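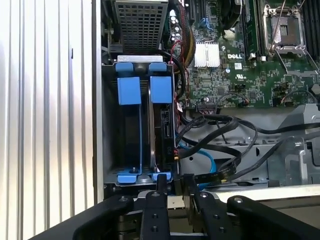
Natalina Rizzi wrote in to tell me that old office desktops belong in the scrap bin, and that anyone still opening them up is just sentimental. Well, guilty! But I think she's wrong about the bin.

Look at how a Dell like this holds its hard drives: bright blue latches, bright blue tabs, right where your fingers want to go. Somebody sat down and decided that a person who had never fixed a computer should know what to grab. I love that. My last laptop had its storage soldered to the board, so when it quit, the whole thing quit.

I paid 60 dollars for a used tower at Sternberg's in December, added 2 drives over a long evening (with a lot of coffee), and it has held the family photos ever since. Buy one, open it up, poke around. I'd take those blue latches over a thinner case any day.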